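Chapter 6
Small Knits: Laying Out, Checking and Folding

Most of the laundry in a home is made up of small pieces. In the Vandcombe household survey, carried out over one November, families washed 1,281 small knits and only 80 sheets. This chapter covers the small knits – socks, gloves and cloths – from the moment they leave the dryer to the moment they go in the drawer.

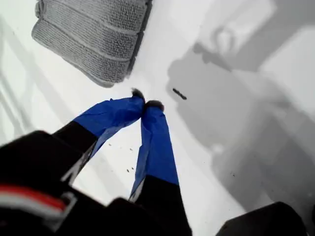 What kind of surface is best for sorting?
A flat, light-colored one at waist height. Lint and dark threads show up on it, and small items are easy to find.

Start by laying each piece out at full length. Smooth it with the side of your hand, working from the closed end to the open end. Do not pull on the cuff. A knit stretches more across its width than along its length, and a cuff that is pulled often will lose its grip.
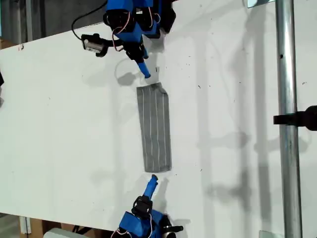
Fig. 6.1 Gray sock with thin white stripes, laid out flat.

Next, check the edges. Wear usually shows there first, as lint, loose fibers or a hem that no longer runs straight. Trim a loose thread with scissors – pulling it can open a whole row of loops. Set aside anything that needs mending before you fold the rest. 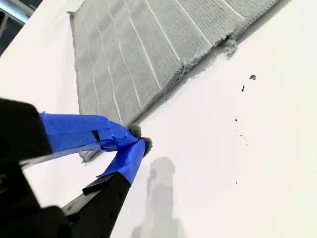
By the Dendik Home Studies staff, Bokevcombe. Revised Mon 4 April.

Knit fabric is built from loops, and woven fabric from crossed threads. You can tell them apart by looking closely and by stretching a corner gently. Section 6.2 explains how the two behave in the wash and why they are folded differently.
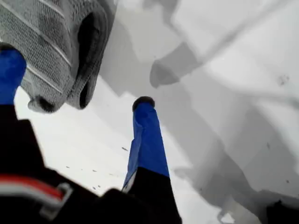

Fig. 6.2 Gray knit fabric at close range.

Before going on, gather one sock, one glove and one cloth from home. You will need them for the first activity.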